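Chapter 8
Table Linen and the Laid Table

A cloth is the first thing placed on a table and the last thing removed from it. Its condition affects every later stage of service.
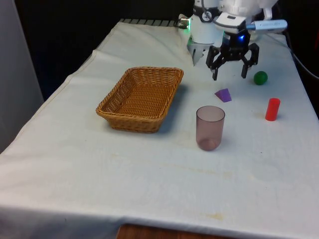 What this chapter covers

A white cloth shows creases and faint yellowish stains far more readily than a patterned one, and small items such as a woven basket or a plastic cup do little to hide them. Students are expected to judge a cloth before any table is laid, and to decide whether it may be used, pressed or returned to the laundry.

By the end of the chapter, you should be able to:

inspect a cloth and record its condition
choose a cloth of the right size for a given table
spread and straighten a cloth with an even drop
place baskets and drinking vessels so that guests can reach them
clear a table and sort used linen

The chapter should be read with the section on washing temperatures in Chapter 2. The practical work is assessed in the training dining room at Lerninville, normally on a Wednesday.

Key terms

Drop: the part of the cloth that hangs below the edge of the table.
Fold line: a crease left by storage or pressing.
Set stain: a mark that remains after an ordinary wash.
Slip cloth: a smaller cloth laid over the main one to protect it.

8.1 Inspecting the cloth

Inspection is carried out in good light, with the cloth opened fully. Work from one corner to the opposite corner, then turn the cloth and repeat. Yellowish marks on white linen have several possible causes, among them cooking oil, tea, and long storage in a damp cupboard. The cause cannot always be told by eye, and the record should state only the colour, size and position of the mark.

Creases are treated separately from stains. A soft crease will often fall out if the cloth is smoothed by hand and left in place. A sharp fold line needs pressing. Where the cloth is to hang over the front and one side of a table, the drop must be checked on both edges before anything is set down, as a loaded cloth should never be pulled straight.

Khurram Sandhu, who prepared the practical tasks for this unit, recommends that students work in pairs when spreading any cloth intended for a table seating more than 8 guests.

Before you begin

Write down what you would look for in a cloth that has been stored for 24 hours after pressing. Keep your notes. You will need them for Task 8A.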